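Trisari bin-picking project, student notebook
28th January

Carried over from December: the approach height was still set for the old shallow tray. Changed it in the config file and restarted the controller. The old value is commented out on the line above in case anyone wants it back.

Setup
KUKA arm, two-finger gripper, the big gray metal bin. Bin is on the boards and clamped at the side. Camera stays where the Noonan group left it, please don't move the stand. If you do bump it, redo the calibration and write it down in this notebook. The saved calibration file is the one with Diltedby in the name.

Speed is at 20 percent for all of today. It stays there until the demo unless we agree otherwise at the meeting.

Morning
Ran the pick list from the start. The first try stopped with a path error on the second waypoint. I had typed 509 for the height and the list in the shared folder says 490. Fixed, saved, ran again with no error.

Went through the cable routing before the next run. The black bundle and the yellow cable both go over the gray link and around the orange joint, so wrist rotation is the thing to watch. I limited the last axis in software. It costs us a few grasp angles near the right wall of the bin. Fine for now.

Afternoon
Worked on three things, in this order:

1. Corner grasps. The sloping sides of the bin confuse the planner when the target is close to a wall. Added a margin of 2 cm. Needs a proper look by whoever does the Wudurberg simulation model, which still has straight walls.

2. Objects lying at an angle. Used the blue speckled cylinder. The planner should close the fingers across the short side, so I checked the approach with one finger on each side of it before letting it go any further.
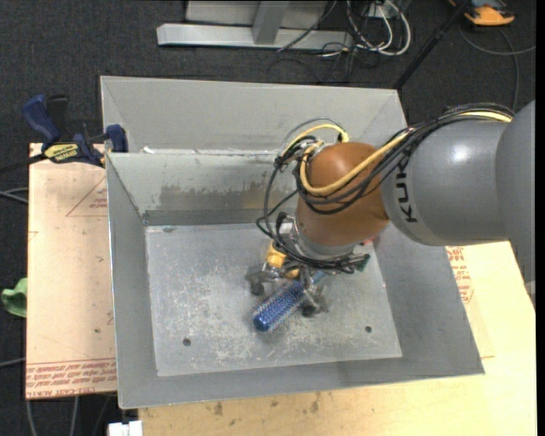
3. Logging. The log now writes the grasp angle along with the position. Old logs don't have that column, so the plotting script will complain if you mix them.

To do
Update the wall angle in the simulation.
Tie up the long black loop by the wrist.
Ask for more storage, the log folder is over quota again.
Print the new pick list and put it in the binder.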